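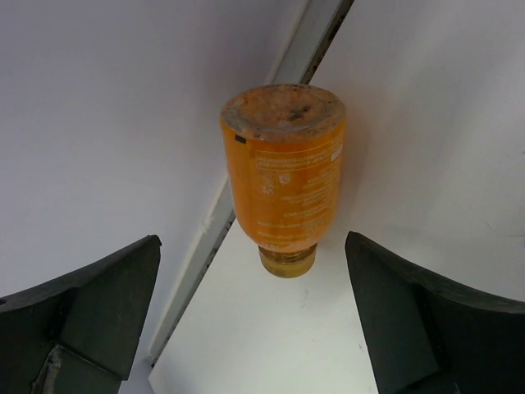 February 4, 2026

I spent this morning clearing out the cupboard under the sink, and it took longer than I'd planned. We moved to Castevel in July and most of what's in there came with us in one box, which I never sorted.

I had nine bottles of cleaner in all. Four were nearly empty, two were the same thing under different labels, and one had lost its cap and gone thick. I've decided to stop buying a separate product for every room. Washing-up liquid, a tub of soda crystals and some white vinegar will do for most of the flat - the oven is another matter.

The council site says empty plastic bottles can go in the green bin if they're rinsed. Anything with product still in it has to go to the tip on Guthrie Road, so that's a job for later in the week. Dinesh Nanayakkara from downstairs has offered me a lift, as he has an old carpet to get rid of.

I also found the stopcock, behind the box. It's stiff, and I couldn't turn it by hand. I've left it alone and written to the landlord.

The shelf is wiped down and I've put in a plastic tray from Plonholm, 32 cm wide, to catch drips. It fits with a bit of room at the side for the dustpan. The airing cupboard is next, probably at the weekend.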